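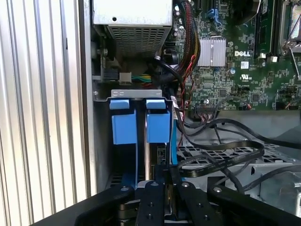 Deepak Singhal
July, 7.40 pm

I spent most of this month sorting out my late aunt's recipes, and a few people asked how I went about it, so I'm putting it all in one thread.

She kept them everywhere. Exercise books, backs of envelopes, the margins of a parish newsletter, and a lot of typed ones on an old desktop. 413 in all once I'd logged them. I know the number because I gave each one a number.

First job was the typed ones. She used a program called Jotell, which I'd never come across. It saves everything in its own format and I couldn't open the files on my laptop.

My cousin still had Jotell on her machine. It will export to plain text, one recipe at a time. That took two evenings and a lot of tea. If you have a relative who uses something like this, ask them to export it now while they can show you where things are.

The fractions didn't survive the export. Every half and quarter came out as a question mark. "? tsp salt" is fine, you can guess. "? pint milk" in a batter is harder. I checked the ones I could against the handwritten books.

Paper next. I photographed each page by the kitchen window in the morning, no flash. Pencil on blue-lined paper is the worst. Tilting the book a bit towards the light helped more than anything I did afterwards on the computer.

I typed them up by hand. I did try having the text read automatically but her "g" and "oz" both came out as 9 and I stopped trusting it.

196 turned out to be repeats or near repeats. Chutney, mainly. She wrote out the same green tomato chutney every autumn and changed the vinegar each time. I've kept the versions with a note about how it went ("too sharp", "Lillis liked this one") and put the rest in a folder I don't look at.

Lillis was the house next door but one, by the way, and not a person. She called all the neighbours by their house names. It took me a while to work this out and I had a page of notes on who Lillis might be.

Her oven temperatures are another matter. Half are gas marks, some are Fahrenheit and some just say "as for scones". Scones, when I found them, said "hot". I've gone with gas mark 7 and so far the results are edible.

I left her wording alone. If she wrote "a teacup of sugar" then it says a teacup of sugar, with the weight I used in brackets after it. Her cup is in my cupboard so I weighed it.

Pan wants its own post. It's what the family calls the flat potato and onion thing she made on cold nights, and it's called that because the recipe is one word, "pan", followed by a list. No method. I've made it 3 times. Low heat, lid on, don't turn it until the edges come away.

For the finished thing I used Stustora to lay out the pages. It's all right. The index is clumsy and it put "apple" after "apricot" until I typed the headings in again. I've also kept a plain text copy and a printed one in a ring binder.

If you're doing the same, write dates on things as you go. I've got a page that says "for Saturday" with a trifle for twenty on it, and my mother and my uncle have now given me different weddings.

Still to do: the knitting patterns. I opened that box and shut it again.

Comments

marrowfat: The vinegar thing is exactly my gran. Would you post the green tomato one?

Jo in Ludlow: "As for scones" is on half of my mum's cards too. Gas 7 sounds right to me.

Deepak Singhal: @marrowfat will do, I need to pick which year.

hetty_b: Please do the knitting patterns next.

More from Deepak Singhal
Getting candle wax off a cookbook
Which ring binders last
Gas marks and what I use instead
A second go at marmalade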